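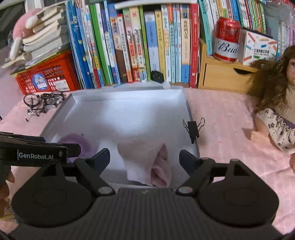

Pale tray, pink tablecloth. Prostden open day, Trullow, July 16, 2025

I have now been to four precast plant open days, and I can report that the parking is always gravel and the hard hats are always one size too big. Prostden's yard outside Trullow kept up both traditions. I drove up to see how they make stair flights, which I have been specifying for years with the confidence of a man who has never had to lift one out of a mold.

The invitation said doors at nine. The doors in question are tall enough for a gantry crane, so finding them was easy. Finding the sign-in desk took longer. It was behind a stack of hollow-core plank, next to a very large fan that was cooling the plank.

The casting hall

Prostden runs two long beds for plank and a side bay for stairs, landings and what our guide called "odd stuff." The longer bed is 900 feet, and you are invited to walk the whole of it. At the far end there is a wall. Then you walk back.

The strand goes down first, gets pulled tight, and everybody stands well away from the ends while that happens. The concrete follows from a hopper that crawls along on rails. It is a dry-looking mix, and the machine leaves plank behind it at about the pace of a polite wedding procession. I had always pictured something more dramatic.

We were shown the release log for the morning's stair flights. They don't strip the form until the test cylinders reach the number on the drawing, and one of that morning's had come in at 2290 psi against a higher target. So there was a stair flight sitting in its mold with a red tag on it and a dozen visitors looking at it. I felt for it. Two people asked whether it could be pulled anyway "just for the demo," and both were told no in a tone I would like to borrow for my own site meetings.

Stair molds, which were what I came for

The molds are steel, and they are adjustable, up to a point. The point is where architects tend to start. Riser height can be changed in small steps, tread depth less easily, and a change to the nosing means somebody in the weld shop gets a new project. If you want your stairs to arrive on time, ask the plant which molds it already owns before you draw anything. I wrote this down and underlined it. I also thought about several jobs from the past decade and decided not to mention them.

They cast the flights on edge, so three sides come out smooth from the steel and one gets troweled by hand. I asked which side was the troweled one when the stair is installed. The answer is "the one against the wall, unless you've put the wall on the other side," and I gather this happens.

Lifting inserts were the other useful stop. Prostden has moved to the Litum insert, which sits in a small recess and gets patched after erection. The samples on the bench looked tidy. A photo on the wall of a patch done in the wrong gray looked less tidy, and I recognized the style. Their advice is to agree on the patch color while everyone is still on speaking terms.

Lunch, and the yard

Lunch was sandwiches and a slide show on freight. The yard held 951 pieces that day, according to the screen by the door, and each one has a tag, a row and a truck. Anozie does the hauling. Their dispatcher explained that pieces get loaded in reverse order of erection, which every contractor agrees with until the morning the crane is set up at the other end of the building.

Nearly 100 of us went out to watch a trailer being loaded. It was a landing, it went onto some timber, and it was strapped down. I have seen worse theater. The dunnage has to line up vertically from piece to piece, and they let us look at a plank where it hadn't. The crack was exactly where the textbook says it would be – I don't know why this cheered me up so much.
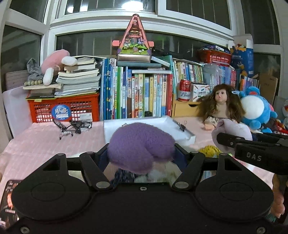
Would I go again?

Yes, with better shoes. The tour ran long, the question period ran longer, and one gentleman used most of it to describe his garage. But I got a straight answer on bearing pads for stair landings (get the pad size from the producer, and leave yourself room for the tolerance on both sides), and I saw a tape measure being used by people who plainly meant it.

Prostden plans another open day in August, with the erection crew doing a mock stair core in the yard. Bring your own hat if your head is smaller than a pumpkin. Park facing out, too, because the trucks leave at three and they are not going to wait for you.

Recent posts

- Who grouts the landing joint? A short argument
- Hollow-core plank and the hole somebody forgot
- Reading a precast shop drawing without sighing
- Bearing pads: thick, thin and missing

Contact | Copyright, all rights reserved | Back to top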